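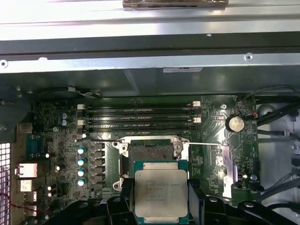 Community > Posts > Gasent Public Library

The Gasent Public Library will replace its public catalog on 2025-07-31. Loans, holds, and due dates will carry over to the new system. (1/6)

Card numbers will stay the same. Patrons who have not set a PIN must do so at the front desk of any branch.
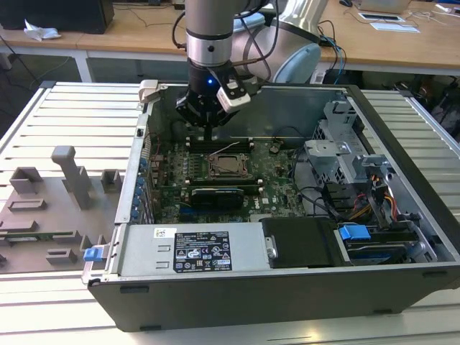 Holds placed before the change keep their place in line. Reading lists saved in the old catalog will not move — please print or copy them beforehand. (3/6)

Fines on children's books remain suspended through November. The loan limit for adult cards rises from 13 items to 16.

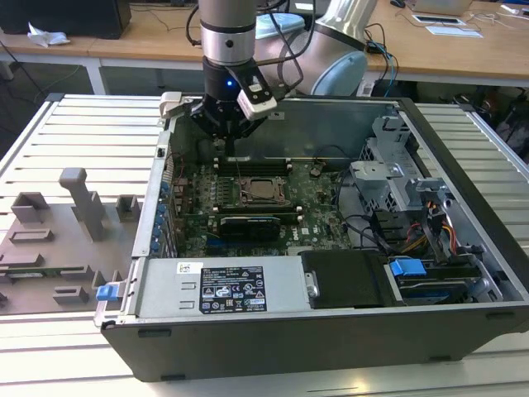 Desktop tower on its side, memory slots in view.

The Marinho branch will lend by paper slip on the day of the change. The Stavudham branch will be open for returns only. (5/6)

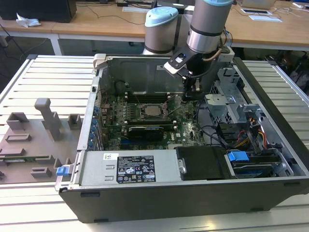

Large-print titles are now shelved together at Marinho, with 116 books and 71 audiobooks ready to borrow. Requests from other branches are filled by the weekly van. (6/6)

Contact the Library | © Gasent Public Library | Back to top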